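**Clendo timber fund -- notice period and the redemption gate**

**ridge_tally**

The July letter from Clendo moves the open-ended timber fund from monthly to quarterly dealing, with a gate at 8 percent of net assets per dealing day. Has anyone read the revised terms in full? My reading is that unmet requests are scaled back pro rata and carried forward without priority.

**kusau**

Correct on scaling. Carried-forward requests rank equally with new ones. The minimum holding stays at 1000 units. 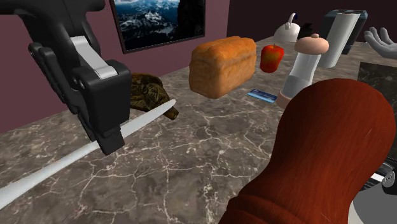

The part I would look at is the valuation date. Units are priced on the quarter-end appraisal, but the notice window closes before that appraisal is published, so you redeem blind.

**fenmoor**

I don't see the problem. Standing timber is appraised slowly whatever the dealing cycle. Monthly pricing was mostly an index adjustment on a stale figure.

**ridge_tally**

A stale figure you could see is still more use than a fresh one you can't. The Inthanon plantation is the largest asset and its last two appraisals moved in opposite directions.

**fenmoor**

Then hold the Clenico closed-end vehicle instead. It trades at a discount, but you know the price when you sell.

**kusau**

Different fee basis. Clenico charges on committed capital, up to 300 basis points in the early years once the setup costs are included. Compare net figures before switching. 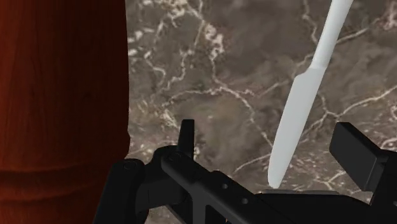 ### Points to put to the manager

- Whether an indicative price will be issued before notice closes
- Whether the gate applies to in-specie transfers
- Who appoints the appraiser -- the board or the manager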